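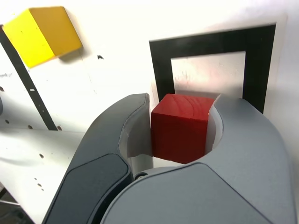 Open day at the Begum building, Maltunville

I took the early bus over from Inumstead (378 steps up from the stop, my watch says, and my knees agree) and got there just as the doors opened. The place used to be a wool mill and they've kept so much of it! Big iron columns, the old hoist, a staircase worn down in the middle like a spoon.

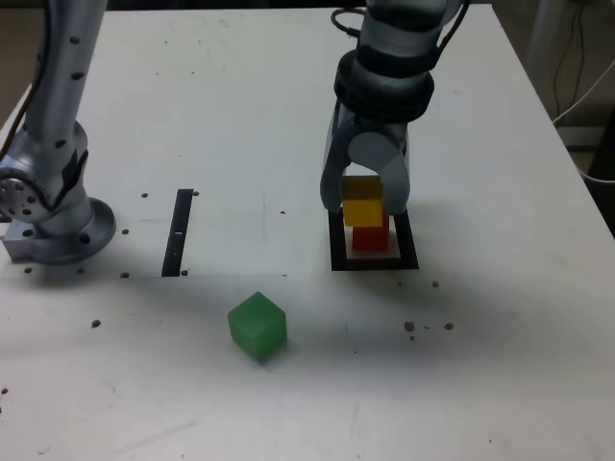

Nithin Pai wrote to me afterward that the roof was the part to see, and that I should have asked for the key at the desk. Well, I missed it, so that's one for next time. I did get the cellar tour, which lasted almost 300 minutes. OK, it felt that way, but the guide was lovely and knew every single pipe.

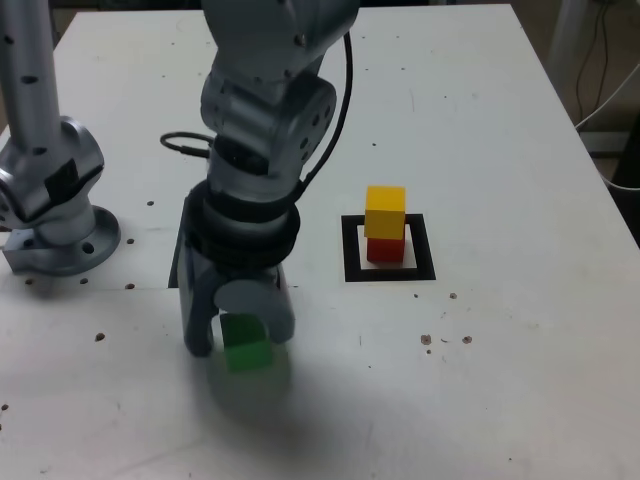 Open day, Begum building, Apr 1, 2019

Lunch was pea soup in the old dye room, three dollars a bowl, and I went back for seconds. The line for the bread was long but people were chatting and it moved. I sat with a couple who'd driven in from Zurkambridge just for the windows 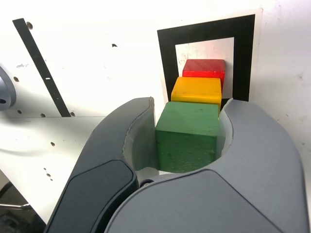

and they told me the whole front was reglazed one December, 1,511 panes, all by hand. After that I couldn't stop looking up. The last bus goes early, so check the timetable before you settle in with your soup.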